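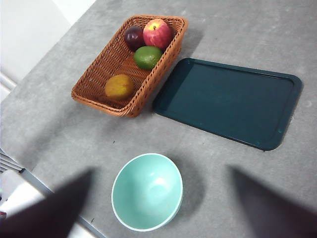
About Stikanska

We are a cooking school. Small one. 12 places at the long counter, 2 teachers, one oven that runs hot and one that doesnt. Classes in the evening mostly, a few mornings.

People ask for the story so here's the short version, typed between classes.

How it started

Stikanska began in the back half of the old Plokatmont bakery. The bakery moved its ovens out one March and the landlord wanted someone in there who wouldn't mind the flour in the floorboards. We didn't mind. First class was soup. Three people came, two of them related. We charged too little and forgot to buy bowls, so everyone ate out of measuring jugs.

Second class was also soup. By then we had bowls.

The name is a family word for the end piece of a loaf. No good translation. If you grew up fighting your brother for it, you know.

What we teach

Plain cooking. Food for a regular week. Soups, beans, dumplings, roast vegetables, bread, pickles, fruit desserts in the fall. Knife skills, because a lot of people are scared of their own knives or own terrible ones. How to shop for four days and not throw half of it out. What to do with the half you were going to throw out.

No foam. No tweezers. We did a sushi night once and it was fine but we're not the right people for it – go to someone who knows rice.

First Steps is the one to start with if you really dont cook. Six evenings, same group all the way through. You go home with dinner each time and a stack of recipe sheets with our handwriting on them. Sorry about the handwriting.

After that it's mostly single evenings. Dumplings fills up first. Pickles and ferments second. Bread is a long one, bring a book for the rising.
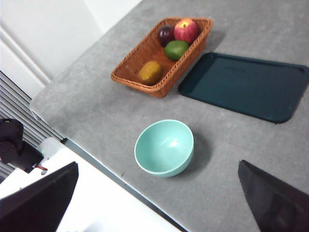 Words by Birutė Kalniņš, founder and Tuesday-soup person (we moved it, old nickname)

A bit about me then. I cooked in other people's kitchens for years. Hotel breakfasts, a hospital, one summer on a ferry where everything slid. The hospital was the best training I had. 916 lunches a day, and the gravy had to be right because for some of those people lunch was the whole day.

I teach most of First Steps and all of the soups. I talk fast and I repeat myself. Ask me to slow down, people do.

The other teacher is my cousin, who does bread and pastry and prefers to stay off the website. You'll meet him. He's the quiet one weighing things.

How a class goes

Doors open fifteen minutes before. Coats on the hooks, bags under the bench, wash hands. Short talk, then you cook. You work in pairs unless you'd like your own board – just say. We eat together at the end at the big table, whatever came out. Sometimes what came out is a bit burnt. We eat that too.

Tea and water included. Bring your own wine if you want it, after the knives are put away.

Bring: an apron if you have a favorite, closed shoes, a container with a lid that fits. We've got a drawer of lids that fit nothing so please dont rely on us.

Allergies and diets

Tell us when you book, not at the door. We can do vegetarian for nearly everything and gluten free for the soups and beans. Not for bread or dumplings, there's flour in the air in here and has been since the bakery. Nuts, we leave them out of any class where somebody asks.

Groups and gifts

We do birthdays, work groups, the occasional nervous couple before a wedding. Whole room, up to 12. Hollmann, the hardware store across the yard, sends its new staff every spring and they always want dumplings.

Gift cards are paper. Pick one up at class or we'll mail it. They dont expire. Someone came in with one so old it had our first phone number on it, and she got her class.

The recipe box

There's a wooden box by the door with just over a thousand – no, 1,000 exactly, I stopped there on purpose – recipe cards from students and their relatives. Copy any you like. Please put them back under the right letter. Amon honey cake is under A and also under H becuase people kept arguing.

Finding us

Through the yard, green door, up three steps. The bell doesn't always work, knock hard. Parking is in the yard after 6, before that it's the bakery's old loading spot and you'll get shouted at. The bus stops at the corner.

No elevator, but there's a ramp round the back and a lower section of counter. Call ahead and we'll unlock the gate.

Phone is best in the mornings. Emails get answered, slowly, usually with the soup on. New dates go up at the start of each month, and the waiting list does move so put your name down.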